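ROB 340: Robot Learning in Practice
Handout 4: Learning pick and place from demonstrations
Trollham Institute, March term

Reading before the session: chapters on behavior cloning and on evaluation in the course reader. Bring your lab notebook. The second half of the session is on error counting and you will need your numbers from the last lab.

1. The problem

We want an arm to pick up a named object from a table and put it somewhere else. The request comes as a short sentence, such as "put the orange in the basket." The robot gets the sentence, the images from its head camera, and its own joint angles. It has to produce the next joint angles and a gripper command, many times a second, until the job is finished.

You could write this as a chain of separate programs: one finds the orange, one works out a grasp, one plans a path, one runs the path. That approach is covered in ROB 310 and it still works well when the objects are known in advance. In this unit we look at the other approach. A person drives the arm through the task many times, everything is recorded, and a network is trained to copy what the person did. This is called behavior cloning.

The main example in this handout is the Rasgate tabletop set, which was collected here and which you will use for the graded lab. It has 787 demonstrations. Of these, 157 are held out and must not be used for training. The split file is in the course folder. Please do not make your own split, or your results can't be compared with anyone else's.

2. How an episode is laid out

Each episode has one target object, one goal, and several other things on the table that have nothing to do with the request. We call those distractors. They were chosen to differ in size, shape, color, and stiffness, and some are hard to see against the tabletop.

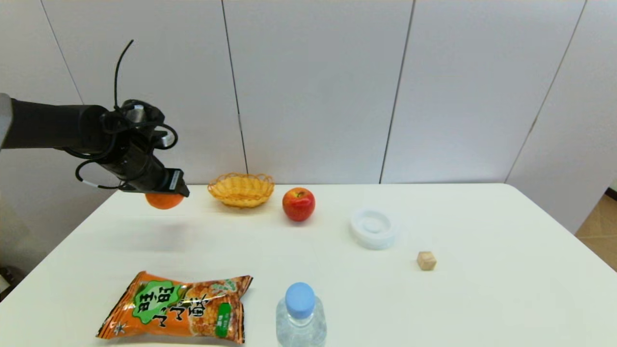
Figure 1. Gripper holding the orange over the table. The basket, apple, white container, cube, snack bag, and bottle are also on the table.

Look at how little the grasp itself changes the image. Most of the pixels are the same white table and white wall at every step. A network that simply repeats its last action will get a low average error on frames like these, and it will be useless on the arm. We come back to this in section 5.

Some of the objects give trouble for reasons you can predict.

The white container is pale and sits on a pale surface. The edges carry nearly all the information. If you shrink the image too far before it goes into the network, the edges go first.

The cube is very small. At the lower of our two training resolutions it covers only a handful of pixels.

The snack bag has a crinkled surface and no fixed shape. Two episodes with the same bag can look quite different once it has been squeezed.

The bottle often stands at the near edge of the view, so the network sees only its upper part. It has to learn that the cap and shoulders mean there is a bottle.

The orange and the apple are easy to tell apart by color. The orange and the snack bag are not, at least for a network that leans on color alone. Watch for this one in the lab.

3. What gets recorded

For every time step the log holds:

the head camera image
the joint angles of the arm
the gripper opening
the commanded joint angles and gripper opening
the request sentence
the time stamp

The action we train on is the commanded position. Last year several groups trained on the measured position by mistake. The arm lags a little behind its command, so the measured values always look slightly late, and a policy trained on them moves slowly and sometimes stops short of the object. If your arm hovers over the target and never closes, check this first.

Time stamps come from the recording computer. Images and joint readings don't arrive at the same moment. The Mancuso loader (our data reading script) pairs each image with the nearest joint reading and drops the pair if the gap is too large. You can change the allowed gap in the settings file. Leave it alone for the graded lab.

4. The training objective

Let o be the observation and a the action chosen by the person. The policy is a function that takes o and returns a guess at a. In the plain version we make the squared difference between the guess and a as small as possible, averaged over all recorded steps.

There are two well-known problems with this.

The first is drift. The policy makes a small error, which puts the arm in a place the person never visited. The next guess is worse, since there was no training data nearby, and the errors build. An arm that is a centimeter off at the start of the reach may be well off by the time it gets to the object.

The second is averaging. Suppose half the demonstrations go around the bottle on the left and half go around it on the right. The squared error is smallest when the guess is halfway between, and halfway between is straight into the bottle.

To deal with drift we predict a block of future actions instead of a single one. The policy looks once, commits to a short stretch of motion, then looks again. There are fewer decision points in each episode, so there are fewer chances for the error to feed on itself. The block length is a setting you will vary in the lab. If it is too short you get the old drift back. If it is too long the arm can't respond when the object rolls.

To deal with averaging we give the policy a way to pick between several motions. The version in the course code, Brulent, starts from random noise and refines it step by step into an action block. Different noise leads to different motions, and each of them stays close to something a person did. You don't need to derive the refinement rule for this course, but you should be able to say in your own words why it does not end up in the middle.

5. Why the loss is not the result

It is tempting to report the held-out loss and stop there. Please don't. Consider the tabletop at some moment when the hand is out of view.

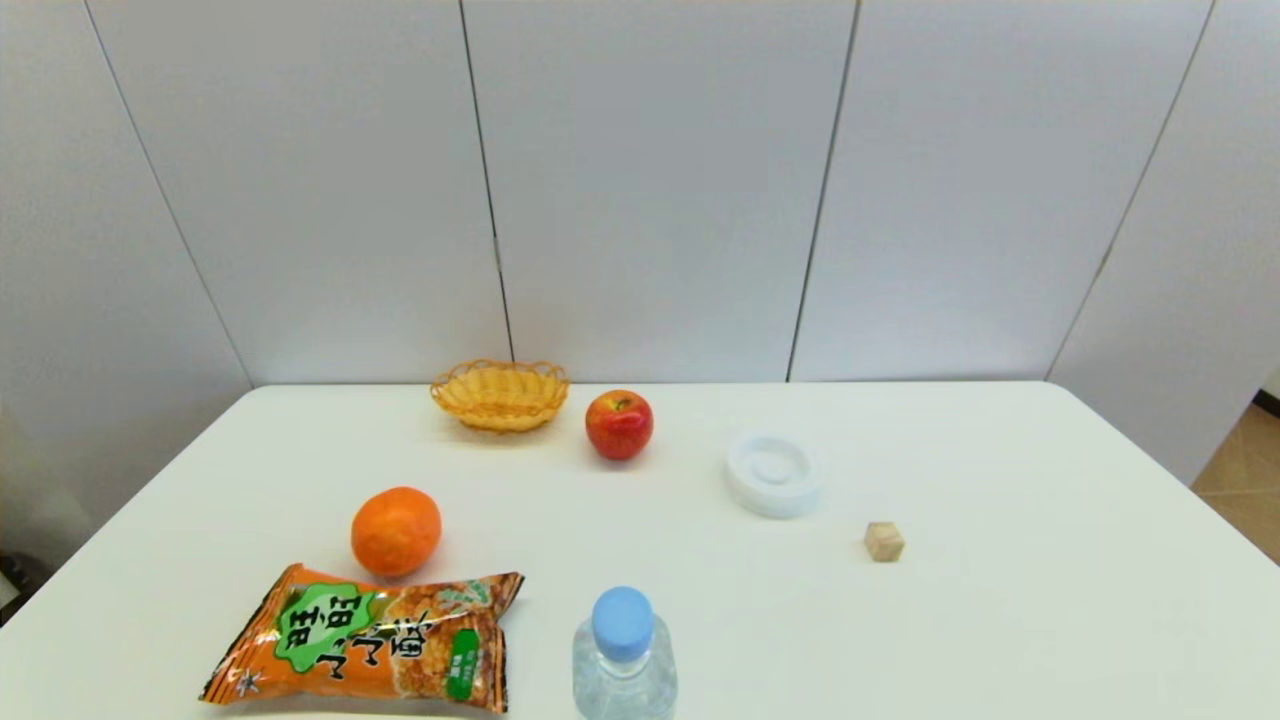

A policy can be wrong about the request at a moment like this and pay almost nothing for it. The opening part of a reach toward the orange and the opening part of a reach toward the apple can be much alike, and the average loss hardly separates them. The difference shows up over a few steps in the middle of the reach and a few steps at the grasp. Those steps are a small share of the episode, and they decide whether it succeeds.

For this reason we grade on success over full runs on the arm. A run is a success if the named object ends up at the goal and no other object has been moved there. Touching a distractor is recorded but does not fail the run. Knocking one off the table does.

Use these failure labels in your write-up:

wrong object: the gripper closed on something that was not named
missed grasp: the gripper closed on nothing
dropped: the object was lifted and then fell before the goal
missed goal: the object was released in the wrong place
stall: no motion until the time limit

Give one label per failed run, and choose the first thing that went wrong. If the gripper closes on the apple and then drops it, and the request was for the orange, the label is wrong object.

6. Comparing two policies fairly

Put the objects in the same places for both policies. We use a printed layout sheet with marks for each start position, and an overlay on the monitor to line things up. Round objects are hard to place the same way twice, so take your time with the fruit.

Alternate the policies. If you run all of one and then all of the other, a change in the light or a gripper pad that is wearing down will look like a difference between them.

Decide on the number of runs before you begin and write it in your notebook. Don't add runs afterward to settle a close result. With small counts, a gap of one or two successes means very little, and you should say so.

Report every run, including the ones you had to stop. If you stopped a run for safety, it counts as a failure. Note the reason next to it.

7. For the lab

Train Brulent with 2 different block lengths and everything else the same. Run both on the arm using the four layouts in the course folder. Fill in the failure table for each.

Then answer the following in one page:

Which failure label changed most between the two block lengths? Is that what section 4 would lead you to expect?

Pick one failed run and find the step where it went wrong. What did the camera image show at that step, and what did the policy do?

Take the request sentence away and run the policy again on one layout. Which object does it go for? Check the training split and see whether that object is the most common target.

Hand in the page, the tables, and your settings file together. Arm time is booked on the sheet outside the lab. Groups that have not done the safety sign-off can't book.

Next handout: collecting corrections while the policy is running, and when it is worth the extra work.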